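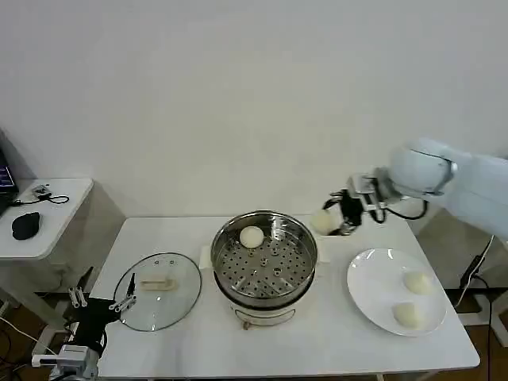 Session 4 - steamed buns, steaming and plating
Hukthorpe evening kitchen course, notes by Dagim Zeleke
(room 818 again, come in by the side door)

Recap from last time: dough proved twice, shaped smooth side up. If yours went wrinkly see the sheet from session 2, not going over it again.

Setting up
Steamer in the middle of the table, plate to the right, lid goes down flat on the left. Keep that order, everyone reaching across each other last time was a mess. Cloths behind the pot, one folded, one flat. Water in the base before the tray goes in. Fill to below the tray, holes must stay clear.

Steaming
- water boiling first, then buns in
- leave gaps, they swell. Touching buns tear when you part them
- lid on, leave it on. No peeking!!
- small buns 12 min, filled ones 15
- heat off, wait a few minutes, then lift lid slowly, tilting it away from you. Drips on the tops = yellow spots

Wrap the lid in a cloth if it drips badly. Tie the ends up over the handle so nothing hangs near the base.

Taking out
One at a time. Hold from the sides, dont pinch the top, the skin marks very easily. Straight across to the plate. Wide flat plate best, and don't pile them, the bottoms go soggy. A slightly uneven bun is fine, eat it.

Kacper Nowakowski asked about paper under the buns. Yes, squares of baking paper, cut a bit bigger than the base of the bun. Or oil the tray lightly. Oiling is quicker, paper is cleaner.

Common faults
collapsed = overproved or lid off too soon
dense = underproved, or cold kitchen (December group had this every week)
yellowish = too much raising agent, check teh spoon was level
stuck to tray = no paper, no oil

Clearing up
Switch off at the wall, let the base cool, tip the water out. Wipe the base, never put it in the sink. Tray can be scrubbed, use the soft brush for the holes. Glass lids dried and put away flat.

For next session
Bring a lidded tub and your own filling, already cooked and cold. Bogale recipe is on the back of this sheet, halve the sugar.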